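Search the notebook
Enter a keyword
Go

Workshop notebook, Kemberg site
Tuesday, March
Subject: moisture uptake in stored oak blanks, Narton store

The purpose of this entry is to record the state of the blanks held in the Narton store and to set out the handling procedure until the next inspection. It follows the earlier entries on the drying shed and should be read with them.

The store was opened at 09.40. The blanks on the lower racks had been laid flat with spacers, as instructed. Those on the upper rack had not, and several were in direct contact along their full length. Readings were taken at both ends and at the centre of each selected blank. The lower racks gave a consistent 15 per cent. The upper rack varied from blank to blank, and the end nearest the outer wall was always the wetter of the two.

The Grullik meter was checked against the reference block before and after the session and showed no drift. The older meter was not used. It should be withdrawn until new pins have been fitted, and the label on its case amended accordingly.

End sealing was also examined. The wax applied at Ibrahim had lifted on blank 124, and a fine check had started from the pith side. It has been marked in chalk at its present limit so that any movement can be seen. The remaining ends were sound. Colleagues are asked not to trim any blank before the next set of readings, as the trimmed face will give a false result for several days.
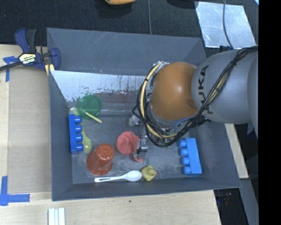 Grey bin, scuffed floor and worn back slope.

The following arrangements apply from today:

Blanks on the upper rack are to be separated with 3 spacers each, placed directly above those on the rack beneath.

The louvre on the outer wall is to remain half open during working hours and closed overnight.

Offcuts are not to be kept in the store.

The order for 3000 spacers remains open. The supplier has offered softwood in place of beech. This is acceptable provided that the strips are kiln dried and of even thickness. Green softwood was used in the drying shed last season and left blue staining on the faces of the blanks, which had to be planed away at some loss of thickness.

One question is left over. The readings at the outer wall may reflect the wall itself and have little to do with the stacking. Two dry blanks will therefore be placed against it, one on a spacer and one without, and both weighed at the start and at the next inspection. The scale in the finishing room is to be used for both weighings.

Store closed at 11.15. Key returned to the office.

Recent entries
Drying shed: louvre settings and airflow
Blue stain on planed faces
End sealing at Ibrahim, second coat
Reference block for the Grullik meter
Narton store: rack layout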